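Sorting and Storing Empty Bottles in a Small Kitchen

Returnable and recyclable bottles take up more room than almost any other household waste, and most of that room is air. The method below is for a household that fills one container a week and has no utility room. It assumes a lidless bucket, a cleared tabletop and a drain within reach.

Container

Use a rigid plastic bucket with straight or slightly flared sides. Bags sag, tip over and hide what is in them. A bucket 32 cm across at the rim takes uncrushed bottles standing upright and still fits under most sinks. Check the height under the trap before buying; the bend in the pipe is usually the lowest point, and the bucket has to slide out past it without tilting.

Put a tag on the front, where it can be read without pulling the bucket out. Write the sorting rule on it in a few words. We use "PLASTIC, CAPS ON" for ours. If your collector wants caps separate, write that instead and keep a jar for them next to the bucket.

Rinsing

Rinse once with cold water, a quarter full, cap on, five seconds of shaking. Empty and repeat only for milk, juice or anything with sugar. Dish soap is not needed for water bottles and leaves foam that takes several rinses to clear. Stand the bottles neck down in the dish rack with the caps off. In a heated kitchen leave them there for 90 minutes. In November, with the window shut, ours need the whole night.

Oil bottles are handled separately. Drain them into a jar, wipe the neck with a paper towel, and do not put them in the same rack as the rest.
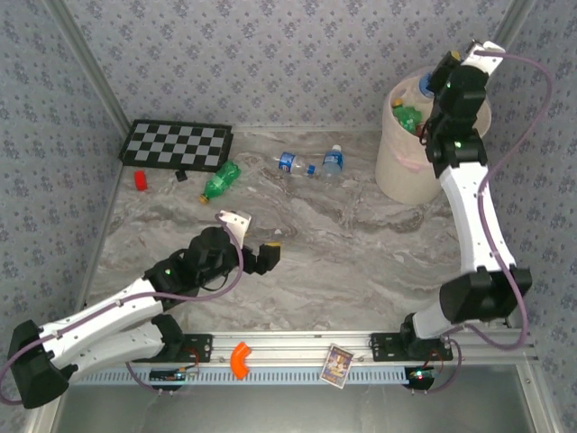 Sorting goes faster on a table than over the bucket. Lay the bottles on their sides so that labels and caps are visible before anything goes in, and keep the bucket at one corner of the surface, within arm's reach. Clear bottles and colored ones often carry the same deposit but go into different streams once the deposit is paid or waived, so look at the plastic and ignore the cap: a green bottle with a yellow cap is green, and a clear one with a blue cap is clear. If both kinds share a bucket, as they do here, separate them at the drop-off point. Anything on the table that is not a bottle, such as a game board or small blocks, stays out of the bucket. Loose small pieces fall into it easily and are hard to find under a full load.

Crushing

Ask first. Deposit machines read the label and reject bottles that are badly bent. Where there is no deposit, squeeze the air out from the base toward the neck and screw the cap on while holding the bottle flat. The cap keeps the bottle from springing back. Stiff bottles can be folded once across the middle — twice is wasted effort.

Uncrushed bottles should stand neck up along the wall of the bucket first, then in the center. Do not force the last one in. A bucket packed above the rim loses bottles on the stairs.

Cleaning the bucket

Once a month, or sooner if it smells:

Empty the bucket completely and remove the tag.
Mix 50 ml of white vinegar into a liter of warm water.
Wipe the inside from the rim down, paying attention to the corner where the wall meets the base.
Rinse, turn upside down and leave to dry before refilling.

A light-colored bucket shows residue early. Stains from cola or tea come off with baking soda on a damp cloth — scouring pads scratch the plastic, and the scratches hold dirt.

Tips compiled by Beat Reisinger for the Kumen household pages.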